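Karnden Heritage Guesthouse: Progress Report to the Flindora Fund

Reporting period: December to the present. This report covers conversion of the former Karnden family residence into a guesthouse under the terms of the grant.

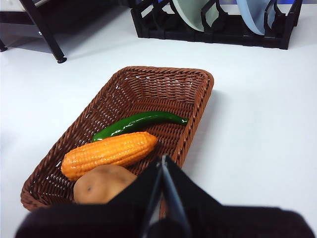
Page last changed: 13/05/2018

Structural work on the main house is complete. The roof over the east wing has been retiled, and the original staircase has been repaired and returned to its place in the front hall. The building inspector has approved 17 guest rooms for use. A further 4 rooms on the upper floor remain closed until the second fire exit is finished.

The garden annex, referred to in the application as Sima House, is behind schedule. Ground water was found under the north wall, and the foundation had to be redesigned. The contractor, Tellavo, has submitted a revised plan that adds 3 months to this part of the project. The grantee has accepted the plan and requests that the Fund extend the completion date for the annex accordingly. No additional money is requested.

Spending on the main house is within the approved budget. Furniture costs were lower than planned, as much of the original furniture could be restored. The grantee asks for permission to move the balance to the drainage line.

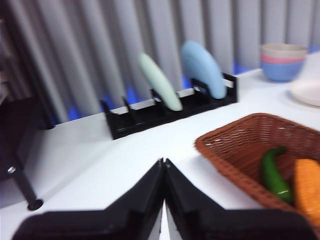

Dish rack on a white tabletop

Hiring for the front desk and housekeeping has started, and over 30 applications have been received from residents of the district. Training will be held in the former library, which will later serve as the breakfast room. The family's papers and photographs have been placed in storage and will be cataloged before the hall display is designed.

Work planned for the next period includes the second fire exit, the annex foundation, and paving of the rear courtyard. The revised schedule and the statement of accounts are attached.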